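Foot pursuit policy (Trarnia)

I've kept this entry on the Trarnia police foot pursuit policy going for a while now, so forgive me if it reads more like a letter than an encyclopedia! The policy is the set of rules that tells patrol officers when they can chase somebody on foot, and when they have to stop and wait for backup.

It grew out of a chase near the Prins warehouse one September, when an officer working alone followed a burglary suspect over a fence at 8:15 p.m. and lost radio contact for seven minutes. Both of them came out fine (one sprained ankle, the officer's), but the department had no written rule on any of it. Sergeant Anselmo Echeverri wrote the first draft, and I still think it's the clearest version, all 700 words of it.
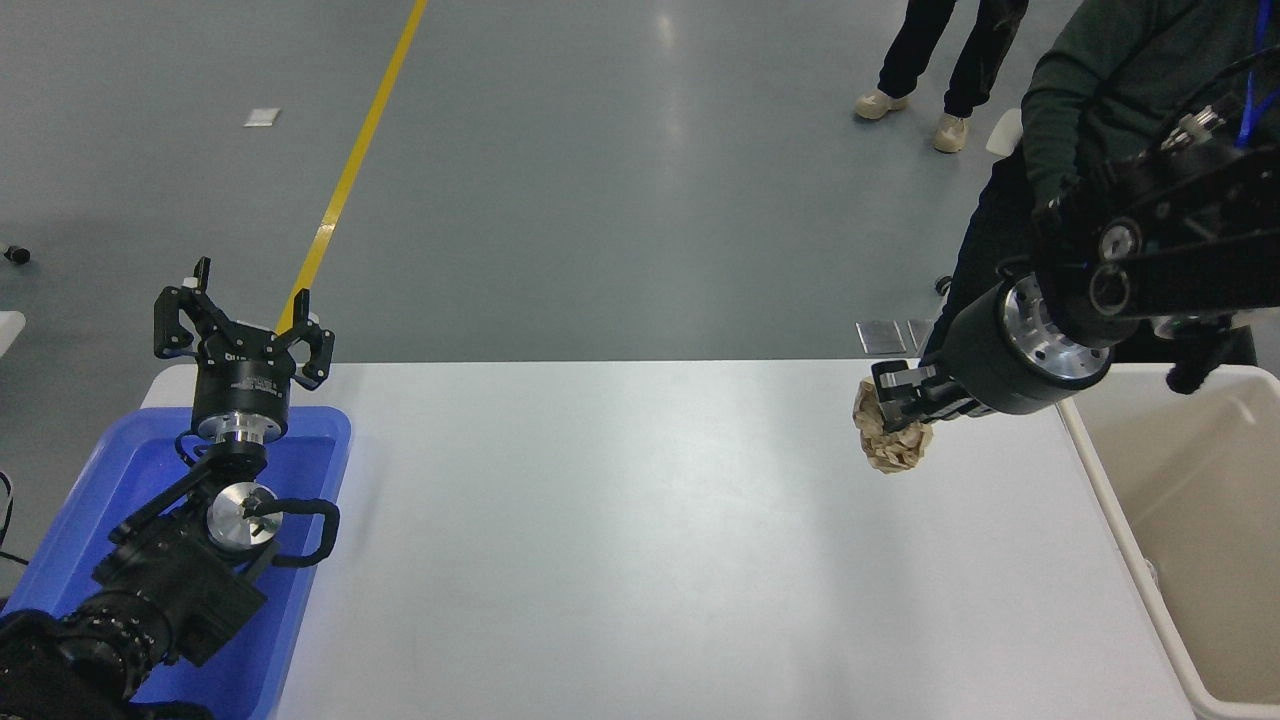 The main rule is that a lone officer may keep a suspect in sight but shouldn't try to grab anyone until a second officer is close by. There's an exception when somebody else is in immediate danger, and that's the part people argue over. Khalil Saliba, a defense attorney in town, has said it's far too loose, and I go back and forth on it myself.

Every chase gets a short report, even the ones that end after half a block. Over 40 were filed in the first year, most of them from the Hurner Street area, where the alleys run behind the stores and it's easy to lose a person. The airport grounds at Sudirport have their own officers and their own rules, which I cover in a separate entry.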